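Futero Robotics Club: Questions We Get Asked

Hello, and thank you for looking us up! This page has grown over the years out of the emails people send us at the start of each term, so it wanders a bit, and the newest questions tend to get squeezed in wherever there was space. If yours isn't answered, do write to us at the club address and somebody will get back to you, though it may take a little longer in August when most of us are away.

What is the club, in short?

We are a student club that builds and programs robots for everyday jobs, mostly jobs that are dull or fiddly when people have to do them by hand. We meet in the Tondach building, on the ground floor, past the bicycle racks and through the double doors (the left one sticks, so give it a good push). Each year we take on one big project together and a handful of little ones that members dream up for themselves.

Do I need to know anything before I join?

No, and please don't let that put you off. Plenty of our members had never written a line of code when they first came along, and a few had never held a screwdriver in earnest either. You'll be paired with someone who has been with us for a while, and for the first few meetings you'll mostly be following along, asking things and getting your hands on the small kits. If you can already program, lovely, we'll have you helping others before you've got your coat off.

I'm not studying engineering. Is that all right?

Very much so. We've had people from languages, nursing, music and geography, and the project is better for it. There is always writing to be done, and drawing, and testing, and planning the open evening, and the person who is good at explaining things is worth their weight in gold when the competition judges come round.

What is this year's project?

We call it Portela. The idea is to get a robot arm to swap hard drives in a server, from picking up the drive in its plastic caddy to lining it up with the chassis and sliding it in. It sounds like a small thing, and when you do it yourself with two hands it is a small thing, but an arm has to be told (or shown) everything, including how gently to hold the caddy and at what angle to come in. We've become oddly fond of drive caddies this year. One of our members has started spotting them in the background of television programmes.

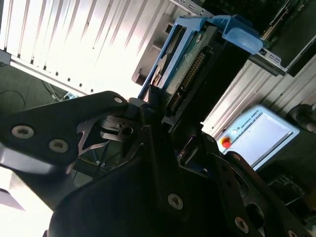 Portela at work: a drive in its blue caddy, held in the gripper, on its way to the chassis.

Which robot do you use, and will I be allowed to drive it?

The arm for Portela is worked from a Universal Robots teach pendant, the handheld unit with the big screen and the red emergency stop button on the side. And yes, you will be allowed to drive it! Everyone does the safety session first, which takes up one meeting and ends with a short practical where you move the arm about at low speed and stop it when asked. After that you may book time on it together with another trained member. We don't let people use the arm alone, however experienced they are, and that goes for the old hands too.

What does the safety session cover?

Where to stand, where not to stand, how to stop the arm in a hurry, how to bring it back afterwards, and what to do about long hair, scarves and dangly lanyards. We also go through how to handle the electronics, as some of the boards we work with don't like being touched carelessly. It's a friendly session and there are biscuits, but we do take it seriously, and if you arrive more than a few minutes late we'll ask you to wait for the next one.

Why hard drives, of all things?

We get this one a lot, usually from parents. We wanted a task with a proper fit to it, where being slightly crooked really matters, and we wanted something we could practise over and over with parts that were easy to come by. The university was clearing out old equipment and kindly let us have what we needed. We had also talked about a robot that folds paper napkins, and there is still a small but loyal group who believe we chose wrongly.

How do you know whether the robot is doing well?

We keep a log of every attempt, good or bad, with a few words on what happened. There are 585 entries in it so far, and we'd like to reach 2000 before the competition. Keeping the log is a very good job for new members, by the way, as you learn a tremendous amount simply by watching closely and writing down what you saw. Please do write down the bad ones in full. "Didn't work" doesn't help anyone, whereas "caddy caught on the left side, arm stopped itself" is a great help to whoever picks it up next.

Which competition do you enter?

The Tuvska student challenge, held each spring. Teams can have up to nine members on the floor, though the whole club is welcome to travel and cheer. Each team shows its robot doing the chosen task, then sits down with the judges and talks them through how it was built. We choose the floor team a month or so beforehand, and we try hard to include at least a couple of people who joined that same year.

How much does it cost, and how much time does it take?

Membership is 5 pounds a term, which goes on screws, cable ties, tape and the biscuits already mentioned. If that's awkward for you, just have a quiet word and we'll sort it out. As for time, one evening a week is plenty. People who get hooked tend to come more often, and in the weeks before Tuvska the room is rather lively, but we would much sooner have you once a week and cheerful than every night and behind on your coursework.

What should I bring to my first meeting?

A notebook, closed shoes and a drink with a lid on it. A laptop is handy if you have one, but we keep spares. Leave the tools at home, please, as we've had some very sad muddles over whose hex keys were whose.

Can I come and have a look before I decide?

Of course you can. Meetings start at 6 in the evening and you may drop in on any of them during term. Knock loudly if the double doors are shut, as we don't always hear over the chatter.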